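Zedel G2 two-finger gripper
Supplied in the UK by Villik

Product code 1265
Maximum opening: 91 mm
Finger pads: moulded, grey, replaceable
Wrist camera mount: included (camera sold separately)
Lead time: see basket

What you get

The Zedel G2 is an electric two-finger gripper for small robot arms. It bolts to the wrist with the plate in the box and takes its power and signals from one lead. Force, speed and opening are set in software. In the box there are two fingers, the mounting plate, a camera bracket, the lead, a bag of screws and a printed handbook which is better than most.

We sell four makes of gripper and have no special love for this one. It is well built, the fingers come off with an ordinary hex key and spares have been easy to get. Those are the reasons it stays in the list.

What the maker says, and what we say

Zedel's leaflet calls the G2 "safe by design". We have asked them to drop the phrase and so far they haven't. A gripper is a part. The safety of the finished thing depends on the arm, the speed, what is being held, who can reach it and what happens when the power goes. Somebody has to sit down and assess all that for the place where it will run. If you put the machine together, that somebody is probably you, and a leaflet will not do the job for you.

The same goes for "collaborative". There are standards for industrial robots and there is guidance on people sharing a space with them, and neither one hands out a badge to a pair of fingers. When a supplier tells you the gripper is collaborative, ask which contact was measured, where on the body, at what speed and with what in the grip. A gripper holding a sponge and the same gripper holding a craft knife are different machines as far as your hand is concerned.

You will also see a force limit quoted. It is the limit at the finger pads when they close. It tells you nothing about the force of the arm swinging the gripper into someone's elbow. We have seen the two mixed up in risk assessments more than once, usually with a signature at the bottom.

Soft and floppy loads

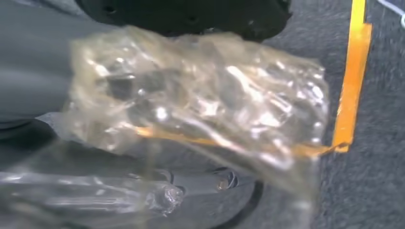
Most of the good practice we are shown for grippers was plainly written with blocks and boxes in mind. The test piece is a hard cube, the pass mark is that the cube stays put, and everyone goes home. Then the gripper is given packaging to pick up. Thin clear plastic has no fixed shape, it creases differently each time, and it can lie over the edge of the finger and leave a tail hanging well outside the outline of the hardware. It throws bright glints back at a wrist camera too, so please don't accept a vision check that was only ever done on matt card. If your procedure gives one figure for the size of the load, that figure is wrong for a bag.

Our own rules for trying a G2 on film, bags or cloth are short:

Keep the work area clear of loose cables. A trailing end of film will find one.

Set the clear distance from the longest the load can hang, measured by hand with the load pulled straight.

Look into the gap between the fingers and the body after each run, with the drive off. Film gets drawn into gaps.

Do not reach in to free a snag while the arm is powered. A paused program is still a powered arm. Use the proper stop and check that it has stopped.

Try it with the item you will really use. Clean new sheet from the roll behaves better than anything that comes out of a bin.

Write down the drops as well as the picks.

That last one needs a word. Success rates are quoted freely in this trade and hardly ever with the conditions attached. Fleury, who make a rival gripper that we also stock, used to print a pick rate for "flexible packaging" with no mention of what the packaging was. We asked, and got a reply 23 days later with a link to the same leaflet. If a rate matters to your project, do your own trial and keep the log.

Power loss

By default the G2 holds its last position when power is cut. Some buyers like this and some would be much better off with a gripper that lets go. Holding is sensible for a heavy part over a bench. It is a poor choice if a finger is what's being held. The handbook gives a way to open the jaws by hand and you should practise it before you need it. At our Warkton workshop it took 7 turns of the release screw to get from fully closed to a gap you could pull a thumb out of – slower than we would like, and worth knowing before you write your rescue procedure.

Paperwork

Each unit comes with the maker's declaration and assembly instructions. Read the declaration. It covers a part meant to be built into a machine, and says that the whole machine must be assessed before it is put into use. We get calls from people who have filed it as though it covered the entire cell. It doesn't, and an inspector will spot that quickly.

We can supply a blank risk assessment form with headings for load, reach, pinch points, stops and power loss. It is free with any order. We won't fill it in for you, and we would be wary of anyone who offers to do so without seeing your site.

Known niggles

The camera bracket can be fitted back to front. The arrow goes towards the fingers.
Finger screws should be checked after the first week and then monthly.
The handbook's table of pad materials still lists one that was withdrawn in March.

Returns

Unused grippers may be sent back in the original box. Units that have been mounted are tested on return and we charge for worn pads.

Also in this section: Fleury parallel gripper, spare pads for G2, wrist plates, stop buttons and enclosures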